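Light and Dark Surfaces: Reading Values at Close Range
Foundation Drawing, Unit 5 handout

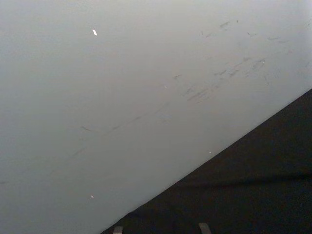
Fig. 1. Pale gray surface meeting a dark form along a diagonal edge.

Welcome to my favorite unit of the whole course! For the next two sessions we leave the fruit bowls and the draped cloth on the shelf and work with almost nothing: one light area, one dark area, and the edge where they meet. Last December's group groaned when I pinned the first sheet up, and by the end of the evening I could hardly get them to put their charcoal down.

Start with the pale part of Fig. 1. Most people reach for one gray and fill it in. Squint at it first. It is a shade darker and cooler along the left, and it gets lighter toward the upper right until it is nearly white. There is no grain or weave to help you, so the whole job is in that slow change. I love this kind of passage – it looks like nothing and it takes real patience.

Now the dark. Beginners tend to press as hard as they can and call it black. Look again and you'll find charcoal up near the diagonal, a faint grayish band below that, and then a deeper black under the band. Is the band a fold, a seam, a change of angle? I can't tell from the picture, and for our purposes you can leave it open. Draw the value you see and let the viewer wonder.

Words we will use

Value: how light or dark an area is, whatever its color.
Gradation: a gradual change from one value to another.
Hard edge: a clean, sudden change. The long diagonal is a lovely one, with only a touch of softness along it.
Soft edge: a change spread over some distance, so you can't put your finger on where it happens.
Key: the overall lightness or darkness of a drawing.

Exercise A: the value strip (in class)

Draw a strip of 5 boxes on scrap paper. Leave the first as bare paper and make the last your deepest black. Fill the middle box next, then the two on either side of it. Going straight down the line nearly always leaves you with three boxes that match, and I speak from long experience. Keep the strip beside you for Exercise B and hold it against your drawing often.

Exercise B: two areas, one edge (in class)

Work on smooth paper, in landscape format. Place the diagonal with a light line: it starts at the bottom a little left of center and climbs to the right side, arriving roughly two-fifths of the way down. Check that angle with your pencil at arm's length before you go any further. Lay in the pale gradation with the side of a stick of willow charcoal and smooth it with a tissue. Then build the dark in layers, leaving room for the lighter band. The small light tips at the bottom go in last, and you can lift them out with a kneaded eraser. Keep them small!

Maksym Melnychuk will be in the studio for this part and is very good at spotting an edge that has gone fuzzy. Ask him to show you his trick with a strip of torn paper used as a mask.

Exercise C: at home

Find a plain table and put something dark on it. A coat, a folder, a tray, anything. Get your eye close and low, closer than feels sensible, and draw only what you see of the two surfaces and the line between them. Do it once in daylight and once under a lamp. The lamp version is usually the more exciting one, but the daylight one teaches you more about gradation. Bring both.

Reading

Mieczysław Marciniak's notes on tone are in the Skernitz studio library, shelf number 2741. The chapter on edges is short and wonderful. Skip the part on inks for now.

Please bring willow charcoal, one compressed stick, a kneaded eraser and tissue. The studio is open on Sunday for anyone who wants extra time, and the big easels go quickly.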